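**Ticket 538: live score page stops updating after half time (Prorkia match center)** 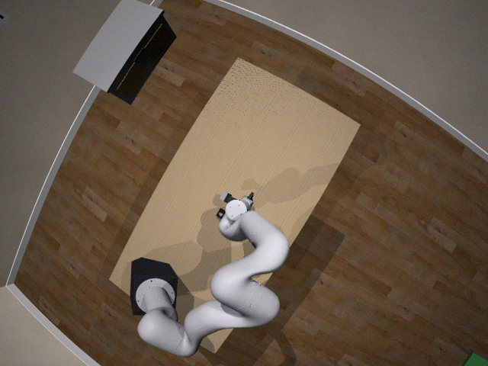 Opened: January 16, 2025
Product: Malex match feed, club edition
Reported by: Prorkia website desk
Status: closed, one point left open (see the end)

**Problem as reported**

During the home game against Rarunitz our match page worked well in the first half. The goals, cards and substitutions came in a few seconds after the referee's whistle. After the break the page stayed at "HT 1-0". Rarunitz equalized in minute 52 and our supporters who follow from home did not see it. We received many messages, some of them quite angry, and the club's social account had the correct score while our own website had the wrong one.

The page came back by itself in minute 85, with all the missing events at one time. The order was wrong: the second yellow card for our left back was shown before his first one.

**What I checked first**

- Internet connection in the press room: good. The person who enters the events was able to open other websites the whole time.
- Login of the event editor: still valid, no message about a new login.
- Browser cache: cleared on two computers and one phone, no change.
- Website server: normal load, no restart in the log.
- Other game on the same evening (Jireš, women's team): the page was updating without any problem.

The last line made me think that the fault is in the settings of our match and is not general.

**Log**

Entry 1. I downloaded the event list from Malex. All events of the second half are there, with the correct minute, and were saved at the correct time. So the editor did her work properly and the feed received it. The problem is between the feed and our page.

Entry 2. Our page asks the feed for news every 12 seconds. In the server log I see these requests for the complete second half. The answer is always "no change". This is strange, as there were changes.

Entry 3. I compared our match with the Jireš match. In the Jireš match the field "period" changes from 1 to 2 after the break. In ours it goes from 1 to "break" and stays there until minute 85. Our page shows only events from the current period, and for "break" it does not show any.

Entry 4. Asked the editor how she started the second half. She pressed "Resume" on the match screen. In the Jireš match the colleague pressed "Start 2nd half". Both buttons start the clock, so for the person at the desk they look the same. "Resume" is meant for when a game is stopped, for example because of fog or a long injury, and it does not change the period.

Entry 5. In minute 85 she made a correction to the name of a substitute. Saving the correction made the feed calculate the period again. This explains why everything came at one time.

Entry 6. Wrong order of the cards: the page sorts by the time of arrival when more than one event comes in the same answer. I changed it to sort by match minute, and then by event number.

**Test**

I made a test match with 33 events, including added time, two cards for the same player and one canceled goal. With "Start 2nd half" all is correct. With "Resume" I could repeat the fault every time. After my change in the page, events are shown also when the period is "break", and the order is correct in both cases.

I also tested with 100 readers at the same time and did not see a delay.

**Solution**

1. Page changed as written above, version is online.
2. For the desk: after half time please use only "Start 2nd half". If you pressed "Resume" by mistake, open any event and save it again, the period will then be corrected.
3. The report of the Rarunitz game was corrected by hand. The final score 1-1 and the list of cards are now right in the archive.

**Still open**

I asked Malex to hide "Resume" during the break. They answered that it is planned for the June update. Until then the button stays where it is. I did not test extra time, as we have no cup games left this season, but the youth team has one and I would like to try it before that match. Please write in this ticket if the page stops again, with the minute and the last event you could see.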